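Magesa Courier for Android and iPad

Overview - Levels - Controls - What's in the box - Questions - Requirements

You are a delivery rider in Endham, a hill town where every street is either going up or under repair. You have one bike, one bag and a list of customers who all live at the top of something. Magesa Courier is a side-view riding game about getting parcels to these people before they change their minds.

It is made by Radov, who also made Magesa Ferry, and if you played Ferry you already know that the water physics were good and the menus were not. The menus have been fixed. There is no water.

How it plays

Each run starts at the depot. You pick parcels from the rack, and the rack does not tell you what they weigh until they are on your back. Heavy parcels make you faster downhill and miserable everywhere else. Fragile ones have a little crack meter that fills when you land badly, and you will land badly. A parcel can be delivered broken, but the customer pays half and leaves a review, and the reviews are read aloud at the end of the day by the depot parrot.

The town has 165 delivery routes. The early ones are gentle and mostly teach you about curbs. From the market district on, the game starts putting goats in the road. You can ring the bell at a goat. The goat has heard bells before.

Between runs you spend your pay on the bike. Tires, brakes, a better basket, a lamp for the night routes, and a horn that costs more than the brakes and does the same thing as the bell, only lower. We left it in after testing since a surprising number of people bought it first.

Controls

One thumb steers and leans, the other pedals and brakes. You can swap sides in the settings. Tilt control is there for people who like it, and it is switched off for everyone else. A Bluetooth gamepad works too, with the bell on whichever shoulder button you prefer.

There is no button for getting off and pushing. You just stop pedaling on a steep enough hill and your rider does it for you, with a sigh. There are nine sighs.

The Sirnura update

Sirnura is the second town, added in April, and it is free if you own the game. It is flat. Players of the first town cheered at this news and then met the wind. The wind changes direction with the church clock, so a route that is easy at ten past is a different route at half past. Learn where the clock is.

Sirnura also brings two-player mode, on one tablet or over local Wi-Fi. One player rides and the other sits on the rack behind with the parcels and leans. You can try to lean against each other's steering. Friendships have survived this, mostly the older ones.

Parcels you will carry

Every parcel type has a card in the depot log, and the log fills in as you deliver. There are bread, clocks, a tuba, letters, one very calm hen, lamp oil, and pharmacy orders, which are small and light and always wanted at the far end of the map. The cards give the weight, the bounce and the usual tip. The tuba has its own music, for as long as it stays in the bag.

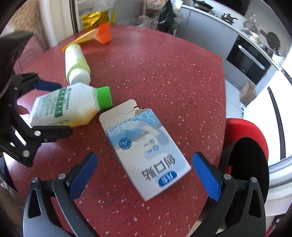 Small, light, and wanted uphill: plasters.

What you are buying

The game is a one-time purchase. It has no ads, no energy bar and no gems. Coins exist but can only be earned by riding, and the shop in the game is run by a man who will not take your card. If you delete the game and come back later, your save returns from the cloud as long as you signed in. If you did not sign in, the parrot will greet you as a new hire.

Questions we get

Does it work offline? Yes, all of it, apart from the daily route and the score tables.

Is it suitable for kids? Yes. The rider falls off a lot but always gets up, and the worst language in the game is the parrot's. It says "drat."

How long is it? About 200 deliveries will see you through both towns if you don't chase medals. Chasing medals is another matter.

Why is my rider slower today? Check the bag. You are probably still carrying the tuba.

Can I turn off the parrot? Settings, Sound, Depot Staff.

Requirements

Android 10 or later, or a recent iPad
2 GB of memory
1540 MB of free space with Sirnura installed
Gamepad optional
Languages: English, Spanish, German, Polish

Also from Radov: Magesa Ferry, Magesa Ferry soundtrack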